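When the kettle would not let go

PLIRHAM – The fault that stopped the Baluyot kitchen project for most of the summer first showed up in a simulator, with a kettle.
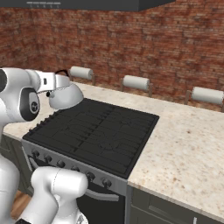
Neville Nuttall thinks it should have been caught sooner. The warning signs were in the logs well before anyone treated them as a fault, he wrote after the team shared its first findings, and a timeout that shows up again and again on the same task ought to be read as a safety matter from day one.

Ánh Văn does not argue with him. She ran the tests at Cedidora, and she was the one who had been filing those timeouts under "slow planning."

"Neville is right about that," she said. "We had a category for runs that took too long, and we put them there. I didn't open them up."

The task was simple to write down. The arm takes the kettle by its handle, carries it over to the cooktop, sets it on a burner and lets go. In the simulator it had been run 2952 times by the end of spring. In 38 of those runs the arm stopped with the kettle a short way above the grates and stayed there until the clock ran out.

"It looked like it was thinking," Văn said. "It wasn't. It had decided the kettle was already down."

The cause was in the contact check. The controller was meant to release the handle once it felt the load come off the wrist. A filter had been added to smooth out noisy force readings, and if the arm slowed sharply on its way down, the smoothed value dipped low enough to pass for a landing. The controller then moved on to the release step. A second check, which compared the height of the gripper with the height of the grates, disagreed and blocked it. The two of them sat there deadlocked.

Doğukan Tatlı, who wrote the second check, said he had nearly taken it out.

"People complained that it was too strict," he said. "On an uneven surface it would refuse to release when the pot was sitting fine. I had a version ready with it removed. If that version had gone in, all 38 would have been drops."

The group had planned to move to a real arm and a real stove in September. With a full kettle, the load would have been 1700 grams, and the plan called for hot water by the second week.

Tatlı said that part still bothers him. "In simulation you reset and the kettle is back where it started. I got used to that."

The work stopped while the team went back through the logs. Văn replayed every stalled run with the force trace next to it. She said it was dull work and that she should have done it months earlier. The dip was there each time, always just after a hard slowdown, and always before the arm reached the burner.

The fix had 2 parts. The filter was shortened, which made the readings rougher but kept them honest about timing. The controller also has to see the load stay off the wrist for a set period before it will count the kettle as down. If the height check disagrees, the arm now raises an alarm, holds its grip and waits for a person.

Bradley Gosling, who signs off on hardware trials, asked for one more thing. A stall of any kind now ends the session, and the log has to be read before the next one starts.

"It costs them time and they don't like it," Gosling said. "I told them they can have the rule changed when they show me a stall that didn't mean anything."

So far they have not brought him one. The repaired controller is going through the same set of runs again, and the move to the real stove has been put off with no new date. When it does happen, Gosling said, the first kettle will be empty.

Văn has dropped the "slow planning" category. Runs that time out go into a folder marked "unexplained," and she goes through it every morning before she starts anything new. There were four in it on the day we spoke, and she had read three.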